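Start | Projekte | Anleitungen | Daten | Kontakt

Anleitung: Zweihändige Demonstrationen mit Essbesteck aufnehmen und für das Training vorbereiten

Diese Anleitung beschreibt, wie wir im Projekt Distia die Aufgabe "Besteck in den Korb stellen" aufnehmen. Sie richtet sich an Personen, die mit zwei Handgreifern arbeiten und danach eine Policy mit Imitationslernen trainieren möchten. Die Kalibrierung der Kameras setzen wir voraus, sie steht in der Anleitung zu Marras.

1. Aufgabe festlegen

Schreiben Sie vor der ersten Aufnahme einen Satz auf, der Anfang und Ende der Aufgabe bestimmt. Bei uns lautet er: "Alle Stäbchen und Löffel liegen auf dem Tisch, am Ende stehen sie im Korb." Eine Episode ist nur gültig, wenn beide Zustände in den Bildern zu erkennen sind. Wir haben in der ersten Version diesen Satz nicht gehabt, und jede Person hat die Aufgabe ein wenig anders verstanden. Das hat uns im April viele Daten gekostet.

2. Gegenstände auslegen

Legen Sie die Teile ungefähr parallel, mit einem Ende zum Korb. Mischen Sie helle und dunkle Stäbchen, auch solche mit Metallband oder Verzierung, sonst lernt das Modell nur eine Farbe. Ein einzelnes Teil soll schräg liegen, damit der Greifer auch drehen muss. Glänzende Löffel sind schwierig für die Tiefenschätzung, aber wir lassen sie absichtlich in der Aufgabe.

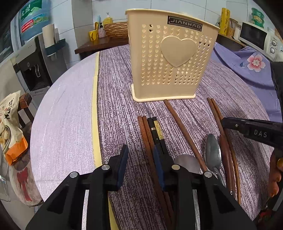
Abb. 1: Stäbchen und Löffel vor dem Korb, Greifer geöffnet.

Der Tisch muss nicht leer oder neutral sein. Wir nehmen in gewöhnlichen Wohnräumen auf, und der Hintergrund bleibt so, wie er ist. Ändern Sie nach jeweils 15 Episoden die Auslage und die Position des Korbes. Zwischen zwei Änderungen soll nichts anderes verschoben werden.

3. Greifen

Beginnen Sie jede Episode mit geöffneten Backen und warten Sie kurz, bis die Positionsschätzung stabil ist. Danach:

- Fahren Sie von oben an das Stäbchen heran, die Backen quer zu seiner Längsrichtung.
- Schließen Sie langsam. Ein dünnes Stäbchen rollt leicht weg, wenn nur eine Backe es berührt.
- Heben Sie erst an, wenn beide Polster anliegen.
- Der zweite Greifer bleibt in der Nähe, aber er soll das gegriffene Teil nicht verdecken.

Der letzte Punkt wird oft vergessen. In unserer Prüfung haben wir von 19 verworfenen Episoden 12 wegen Verdeckung aussortiert. Die übrigen hatten Fehler bei der Positionsschätzung.

4. Aufrichten und Einstellen

Das Aufrichten ist der eigentliche Kern der Methode. Das Stäbchen liegt flach und muss senkrecht über die Öffnung kommen. Drehen Sie dafür das Handgelenk in einer ruhigen Bewegung und machen Sie keine Korrekturen in der Luft. Kleine Zitterbewegungen sehen Sie später als Rauschen in der Trajektorie, und die Policy lernt sie leider mit.

Führen Sie das schmale Ende zuerst in den Korb und senken Sie es ab, bevor Sie öffnen. Das obere Ende soll dabei frei über den Backen stehen.

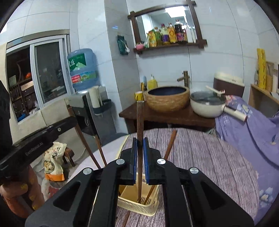 Für das Loslassen gilt die gleiche Regel wie für das Greifen: langsam und mit einer kleinen Pause. Öffnen Sie die Backen nur so weit wie nötig, damit Sie keine Teile umstoßen, die schon im Korb sind. Wenn ein Stäbchen an die Wand des Korbes kippt, ist die Episode trotzdem gültig. Fällt es heraus, nehmen Sie es wieder auf und machen weiter. Solche Wiederholungen sind wertvoll für das Training, bitte nicht löschen.

5. Daten prüfen

Laden Sie die Episoden in Jakard und kontrollieren Sie für beide Greifer die Öffnungsweite über die Zeit. Ein Sprung in der Kurve zeigt meistens verlorene Pakete. Danach setzen Sie die Marken für Greifen, Aufrichten, Absenken und Loslassen. Für eine Episode mit 6 Teilen braucht eine geübte Person fast 12 Minuten.

6. Was wir bisher beobachtet haben

Mit den Marken aus Schritt 5 wurde das Training stabiler, vor allem beim Übergang vom Aufrichten zum Absenken. Ohne die Marken öffnete die Policy häufig zu früh. Bei Löffeln ist der Unterschied kleiner, und den Grund dafür haben wir noch nicht gefunden. Wir prüfen jetzt, ob eine höhere Bildrate beim Loslassen hilft. Die Konfigurationsdateien dazu liegen im Ordner Urnier, Unterordner "besteck".

Letzte Änderung: 11. Nov. 2025

Kontakt | © Projekt Distia | Nach oben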